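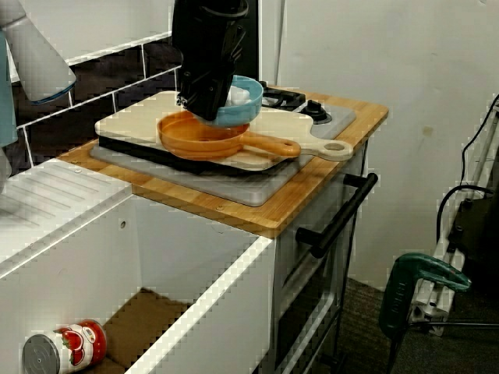
Press release
Category: Company News | Housing & Fit-out

Uren publishes revised worktop and hob clearance guidance for small kitchens

Uren, the kitchen fit-out and measurement firm, has issued a revised edition of its clearance guidance for kitchens in small flats and converted buildings. The new edition takes effect in July and replaces the text in use by the firm's survey teams and by fitters working under its approval scheme.

The guidance covers the placing of sinks, hobs and worktops where the total run of units is short. It applies to new kitchens and to the replacement of existing ones. It does not cover commercial kitchens or temporary site canteens.

The main change concerns the stretch of worktop between the sink and the hob. The earlier edition gave a preferred width and allowed surveyors to depart from it without a written note. Under the revised text, a clear width of 400 mm is the minimum for approval, measured from the inside edge of the sink bowl to the nearest edge of the hob. Drainers may be counted towards this width only if they are flat enough to take a chopping board without rocking. Ridged drainers with a fall towards the bowl are excluded.

Uren reviewed 182 survey reports from completed kitchens before drafting the change. In the shortest runs, the reports often recorded boards, pans and bowls being kept on the hob itself when it was not in use. The firm regards this as a layout fault, and the revised guidance treats it as one.

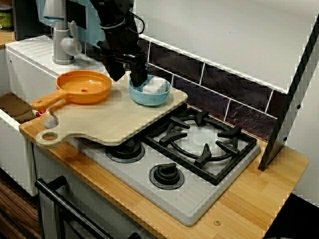
A second group of changes deals with controls. Hob knobs at the rear of the unit must now be reachable without passing a hand over a burner. Where this cannot be done, the surveyor is to record the fault and propose either a front-control hob or a different position for the unit. Isolation switches remain subject to the existing section, which has been reworded for clarity but not altered in substance.

The guidance was tested at two sites before release. The first was Kincaid, a converted mill divided into flats, where the kitchens are set along a single wall. The second was Catley, a terrace refurbishment in which most kitchens have a return at one end. Fitters at both sites worked from the draft text and sent back comments at the end of each stage. As a result, 11 clauses were shortened and the table of corner dimensions was moved to the front.
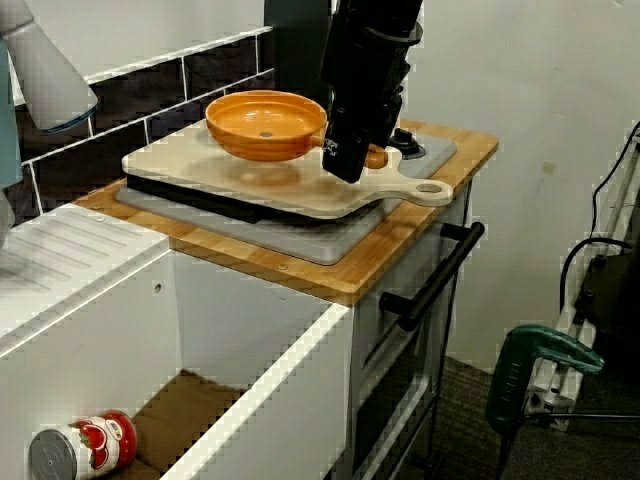 Solid timber worktops are dealt with in a separate annex. It sets out the oiling interval before handover, the sealing of cut edges at the sink opening, and the gap to be left at the wall for seasonal movement — a point on which the earlier edition was silent. Laminate and stone worktops remain in the main text.

Survey results under the new edition will be recorded in Tullovix, the firm's measurement software. The update adds fields for the clear width, drainer type and control position. Reports begun under the earlier edition may be completed in the old format, provided the site visit took place before the change. Approved fitters will receive the revised text and both annexes at no charge.

Requests for printed copies should be sent to the Uren technical office, quoting the title of the guidance and the number of copies required.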